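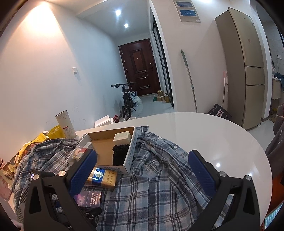
On 2026-01-14, a list member in Gundville wrote:
> After the Gresteo upgrade our export drops every carton record where
> length is smaller than width. 59 of 629 rows were rejected overnight.
> The old version swapped the two values and carried on. Is there a
> switch to bring that back, or do we have to fix the source table?

No switch. The swap was removed under ticket 1519 and I would not expect it to return. It sorted all three dimensions by size, so height was lost whenever a carton was taller than it was long. Anyone stacking by height got wrong pallet plans and no warning.

Fix the source table. Length is the longer side of the opening, width the shorter side of the opening, height the distance from opening to base. Print direction has no bearing on any of these. We had five records at Brokmont where someone had taken the main lettering as the horizontal and entered the sides to match.

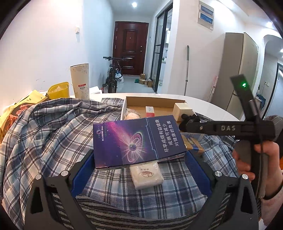

Carton with rotated lettering toward both ends.

If the measurements are sound and only the column order is wrong, swap length and width in the rejected rows and leave height alone. Do it on a copy. Then run the export with the check level set to "report", which writes the log but sends nothing.

One more thing to look at: the Mai import filter rounds to whole centimeters before the comparison, so a near-square carton can pass there and fail in the export. Keep millimeters in the source and turn rounding off in the filter.

Please post the log header if rows still drop after that.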